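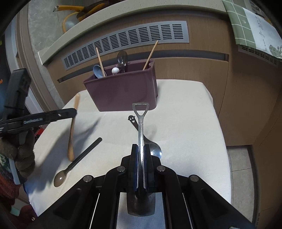

Grip faults don't get written up

Boris Hudec, 8 Dec 2021

In February a spoon was flung across the kitchen at our Virnalham site. It hit a cupboard door at shin height and left a dent. The cause was a finger pad that had worked loose on its backing, so the two fingers met at a slight angle. The operator squeezed harder to make up for it, the handle slid to the wide end of the gap, and out it went.

It was not entered in the log. I only heard of it when someone asked me for a new pad. I think that is a worse fault than the pad.

I look after the hand-held grippers for the Hopkin project, where people sort cutlery and kitchen tools by hand so that a robot arm can later be taught the same moves. The form we use came over from Erkard with the arms. It has a box for collision, a box for emergency stop and a box for injury. A slipped spoon fits none of them, so the operator picks it up and carries on. I would have done the same.

After the dent I went back through the recordings from one set of tools. Out of 133 clips I found four where the pads were clearly out of line before anything was dropped. The recordings had been passed as good, because the job in each one got finished. 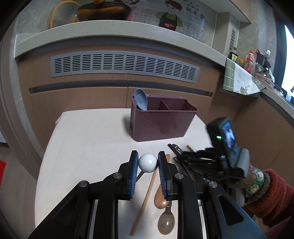 Two grippers in use at the utensil caddy, one of them closed on a white ball.

Round things and thin things are where a crooked pad shows first. A ball will roll towards the open side. A chopstick will turn in the grip. With a flat handle you can get away with a bad pad for weeks, and all that time the person holding the tool is learning to squeeze too hard. Then the arm learns it from them, and an arm doesn't get a sore thumb.

Ikulico, who supply our pads, say to change them when they look worn. Ours didn't look worn. The glue had let go underneath. A pad should be pushed sideways with a thumb at the start of each session, and if it moves the gripper goes back in the box. It takes nearly 3 minutes to do a pair properly, and I have been told that is too long. Refitting a pad and checking the line again takes me 82 minutes, so I don't accept that.

The form needs a fourth box, marked "dropped or slipped", with space for the object and which hand. Most of the entries will be dull. I would still like to read them before the next dent.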